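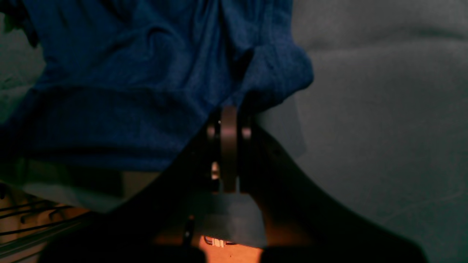
Blue cloth against a gray surface

Record Clearing Practice Group
Minutes, Tuesday meeting, Salem office

Called to order at 5:40. Minutes of the September meeting were approved with one fix: the Kundham motion was withdrawn, not denied.

1. Expungement backlog

The court's list now shows 2,359 petitions waiting for a first review. The chair read out the clerk's letter, which promises "steady progress." The same words were in the last letter. The group asked what steady means when the letter gives no monthly total, and whether petitions sent back for a missing signature are still on the list or have dropped off it. The letter doesn't say. We will ask again in writing and request the totals by month.

2. Etico screening tool

Mestska has offered the group a trial of Etico, a program that reads a client's record and says whether each conviction can be cleared. The sales sheet says it saves lawyers time. It doesn't say whose time was measured, or on what kind of record. Several members doubted it could handle a plea that was later amended, or two charges from one arrest that ended on different dates. The demo used a single shoplifting case with no open fines. Any first-year associate could do that one over lunch.
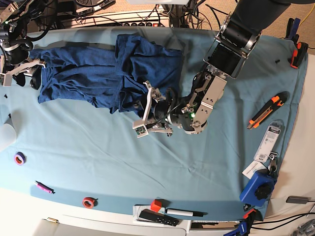 Brahim Alaoui thought the group was being too hard on it. He said a rough first sort would still help at the walk-in clinic, where most people are told to come back, provided that a lawyer signs off on every answer before the client hears it. He would want to see it get an old drug possession case right before he trusted it with anything else.

The group agreed to test it on 80 closed files with names removed. Results to be checked by two members working separately. No money to be spent before then, and no use of Mestska's logo on our flyers, as their draft letter suggests.

3. Filing fees

The new fee waiver form runs to six pages. The old one was two. We were told this was a simplification.

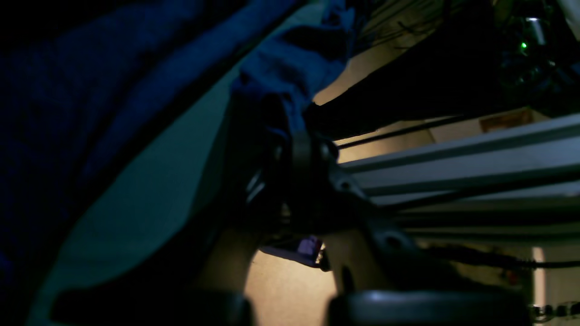
Can a client who was granted a waiver last year reuse it for a second petition? Each petition needs its own form, even when income hasn't changed.

Members thought this would cost the court more in staff hours than it collects, but nobody present had figures, so the point was left out of our comment letter. The letter will stick to the length of the form and the missing Spanish version. 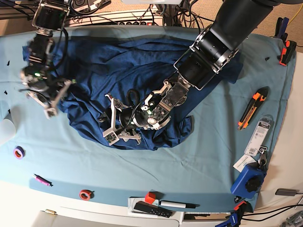

It will also ask why the waiver must be notarized when the petition itself doesn't have to be. Draft to go around before the next meeting. Alaoui to write it.

4. Other business

Parking validation at the Salem courthouse has ended. The request to bring it back was noted without much hope.

Adjourned 6:55.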